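I used to teach this unit with nothing but slides, and everybody (me included!) was half asleep by the second half. So this time we start at the bench – one gripper, one white rod and a dark screen.

## 1. What the job is

At the Zakmont site in Nirnstead, testers used to tap tablets by hand, 1000 taps to a batch. I did it one February and my wrist still remembers. Now an arm holds the stylus.
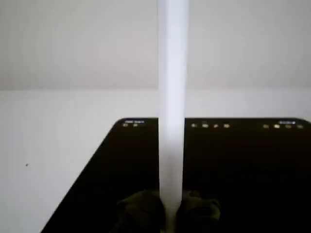 *Fig. 1. Gripper fingers pinching the rod, device behind.*

The arm is happy to repeat a tap all night. What it won't do is wonder why an icon looks odd, so a person still reads the log and decides what counts as a fault. Look at how small the targets are, too: 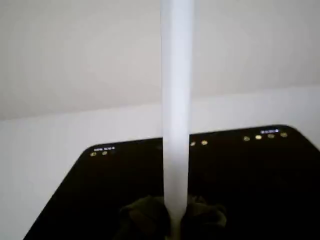 ## 2. What changed for people

The testers became cell operators, which sounds grand! They got 37 hours of training, and most liked it, but they also told me they miss talking while they work – two people used to share a bench, and now one person looks after a cell. Pay came up a lot. So did who gets blamed for a bad batch. 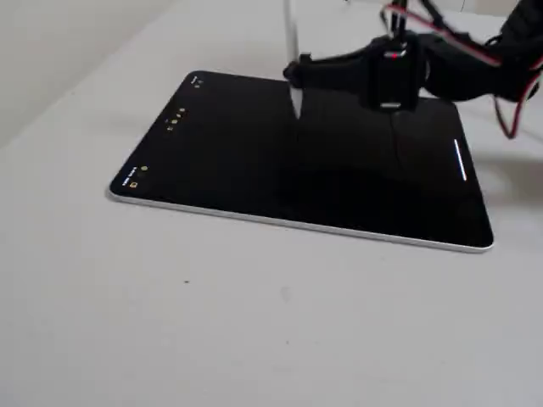 *Fig. 3. Arm, cables and stylus over the tablet.*

## For Sunday

Read the Vilura case, pages 37 to 51, and write me one page: which part of the old job would you have fought to keep? Bring a printed copy, please.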